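Trastari packing floor - Cell 2 walk-round, February
Filled in by: Samah Shawky, shift lead
Site: Jisside

Marked OK, FIX or WATCH. Comments are for the day crew and for Erraji, who service the arm.

1. Floor tape and walkway
OK. Tape on the long side was relaid last month. Pallets still get parked over the corner by the door when a truck is early. Please move them before the cell is started.

2. Emergency stops
OK. Both buttons tested with the arm moving at slow speed. Reset needs the key, and the key was on its hook.

3. Light curtain
WATCH. Trips correctly. It also trips when someone leans in for the tape gun, and on late shift that happened up to 7 times. Tape gun should live on the packer's side. I have asked for a bracket.

4. Gripper and hoses
OK. No cuts in the hose sleeve. Finger pads swapped by Erraji. Old pads are in the drawer, do not refit them.

5. Handover between arm and packer
WATCH. The Illura screen shows amber when the arm is about to pause, but the packer has to turn around to see it. Two people told me they go by the sound instead. That is fine until the compressor is running. Screen needs to face the bench.

6. Work pace
FIX. Before the arm came in, a packer set their own speed and could slow down for an awkward order. Now the arm sets it. The cell did 1,388 picks on the shift I watched, and the person on the bench did not sit down between breaks. The pace setting is under Line > Feed and any packer is allowed to lower it. Most did not know this. I have written it on the board and will go through it at the start of each shift.

7. Lifting and reaching
OK. This is the part that has gotten better. Bending into the low bins is gone for everyone on the bench. Wrist complaints are not gone, so keep rotating at each break even if you feel fine.

8. Trays
WATCH. Small dark specks and smudges on the inside of a white tray. I could not say from looking whether it is dirt or old writing. Wipe first, and if it stays, put the tray aside and tell me. Tray cleaning used to be done by whoever was picking. With the arm picking it is no one's job on the sheet, so I have added it to the start-up list under the bench packer, with time allowed for it.

9. Wooden surround
OK. Run a gloved hand along it when you clean, and report splinters.

10. Manual picking
FIX. When the cell is down we go back to picking by hand, and the newer starters have only ever done it once or twice. Order 689 went out wrong during the last stoppage for this reason. I want one hour a month with the arm switched off and everyone taking a turn. Waiting on a yes from the planning office - I will chase it.

11. Training records
OK. All bench staff signed off for start, stop and reset. Clearing a jam inside the guard is still Erraji or me only.

Open from this round: 3, 5, 6, 8, 10.

Comments (2)
Last updated: February
Trastari, Jisside site - questions to the shift lead's desk - Back to top
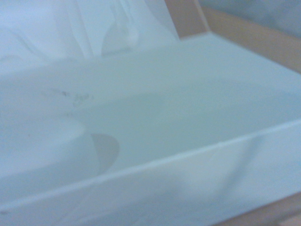 Item 8: white tray, specks and smudges on the inside.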